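Dollesley amplía a los envases de bebida su sistema de depósito

31 de julio de 2023

El ayuntamiento de Dollesley extenderá el sistema de depósito y devolución a las botellas y latas que se venden en los comercios del municipio. Hasta ahora solo se aplicaba a los vasos reutilizables de fiestas y mercados. La gestión seguirá en manos de la cooperativa Grirnimari.

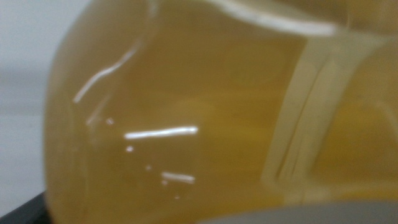 Un recipiente de tono ámbar, visto de cerca.

Durante el periodo de prueba, iniciado en febrero, los vecinos devolvieron 3.083 envases en los puntos de recogida de la plaza del mercado y la estación de autobuses. De ellos, 1.056 eran latas y 497 eran de vidrio. El resto correspondía a botellas de plástico.

El cliente pagará un pequeño depósito en caja y lo recuperará al entregar el envase vacío. No hará falta presentar el tique de compra.
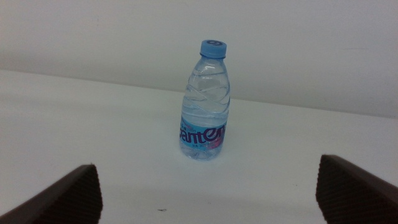 Los comercios de menos de cien metros cuadrados podrán quedar fuera si lo solicitan por escrito. La asociación comercial había pedido esa excepción por la falta de espacio en los almacenes. Los supermercados, en cambio, estarán obligados a aceptar cualquier envase incluido en el sistema, aunque se haya comprado en otra tienda.

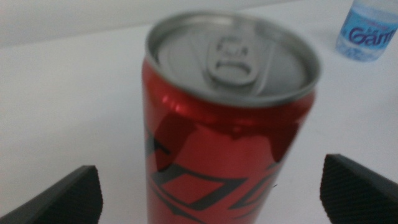

Dónde se podrán devolver

Además de los supermercados, habrá dos puntos municipales. El primero estará junto a la biblioteca y el segundo en la calle Hsiao, en el local de la antigua ferretería. Ambos abrirán por la mañana y cerrarán los festivos.
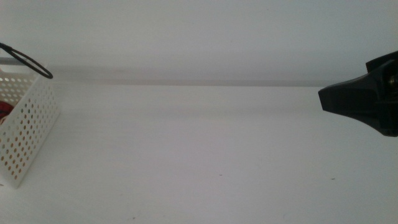
Los envases deberán llegar enteros y con la etiqueta legible. Las garrafas y los cartones de leche o zumo seguirán depositándose en los contenedores habituales. El ayuntamiento publicará el listado de tiendas adheridas en su web y en el canal local de Jodel.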